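Toy kitchen food: one basket or sorted?
Posted in Play and Storage, 18th October

Trosik
We have a play kitchen set that has been growing since April, when it was one stove and a pepper. It is now a way of life. The pretend food lives in a turquoise basket with an orange rim and handle, in with whatever else has wandered past that day, and the stove gets put wherever there's a gap.

My problem is tidying. If everything goes in the one basket, it takes a minute and then the whole lot is tipped out again to find a single vegetable. If I sort it (fruit and veg here, pans there, cutlery in a third place) it looks lovely until breakfast. The children are 3 and nearly six and have opposing views. I've already had one set of tubs from Timell that nobody could get the lids off, me included.

So do people sort, or do you just shovel? And does the stove go away with the rest or stay out?
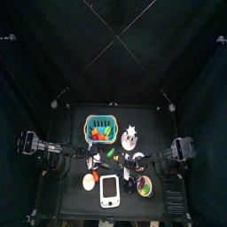
Nyberg
Shovel, but only the food. I had 17 little labelled pots at one stage and spent my evenings as an unpaid warehouse clerk. Now the fruit and veg share an open basket with a handle, and the child who wants the carrot can carry the thing off and rummage somewhere I'm not standing. Pans and spoons go in a separate box with no lid. Lids are where good intentions go to die.

What I would do is keep the basket no more than half full. Anything over that goes in a bag on top of the wardrobe and comes down a month later, to be greeted like a long-lost relative.

As for the stove, leave it out and put the basket directly behind it. It makes a sort of shop counter, and the food has some chance of going back because it hasn't got far to travel.

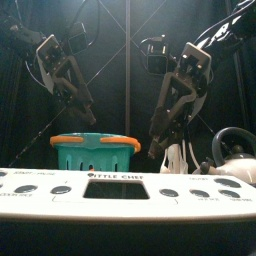

Basket at the back, stove in front.

Doğukan Dağdelen
Agree about the basket, disagree about the stove. Ours is a flat one and if it's left out it collects things: coats, post, a real banana once. It slides upright beside the bookcase in the time it takes to argue about it.

For utensils, look at the handles before you buy any sort of box. If they've got a hole in the end, put up a row of hooks at child height and you're done. I paid 67 for a Fleler unit with drawers and it now holds my socks. The hooks get used — by the older one, at least. The younger one throws.

Peas in pods are the ones to watch, by the way. They roll under everything.

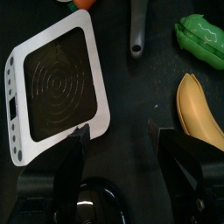
Trosik
Hooks it is, then, and I'm sorry about your banana. Could you say what sort you used? Ours would have to be the stick-on kind, the wall being the landlord's, and I don't trust them with anything heavier than a spatula.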